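Harkside Irier Tackle Shield

A hand-held shield for contact drills in American football, made for club and college sides. The face is 20 inches wide and slightly curved, so a lineman can strike it square or at an angle. The cover is heavy vinyl with stitched seams. Two handles and a forearm strap are fitted at the back.

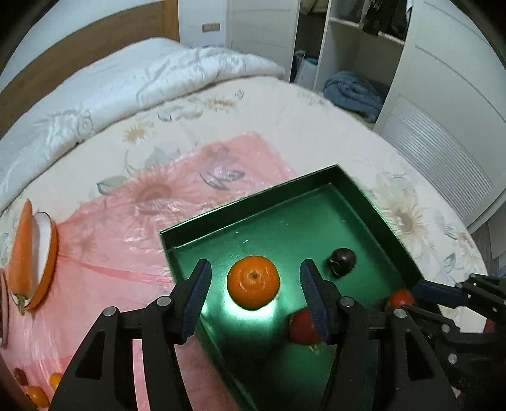 Can the cover be replaced when it wears out?
Spare covers are sold separately and fasten with a zip along the bottom edge. Order by shield size.

Sizes: Youth, Senior
Colours: navy, maroon
Foam: 3 layers, firm at the back and softer at the face
Guarantee: 2 years on seams and handles

Wipe down with soapy water after muddy sessions and store flat. Do not leave the shield against a radiator. 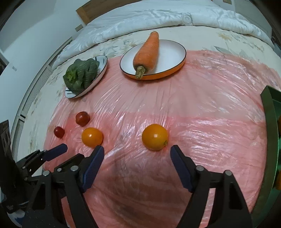
Fruit on a pink plastic sheet

The Senior size has been back in stock since October. Packs of 4 come with a Nernell carry bag, which also takes a set of cones and a ball pump.

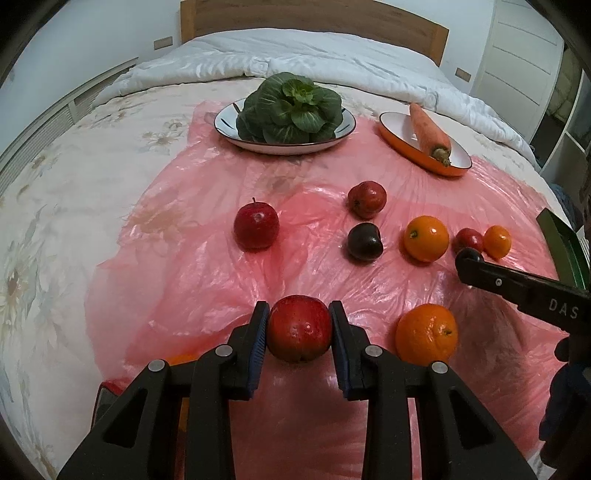 The bag has a shoulder strap and a mesh end panel to let damp covers air. It is not sold on its own.

Review by Arnulfo Bedoya, Gallardo
"Handles are solid. The strap is a bit short over a winter coat."

Page updated November 7, 2025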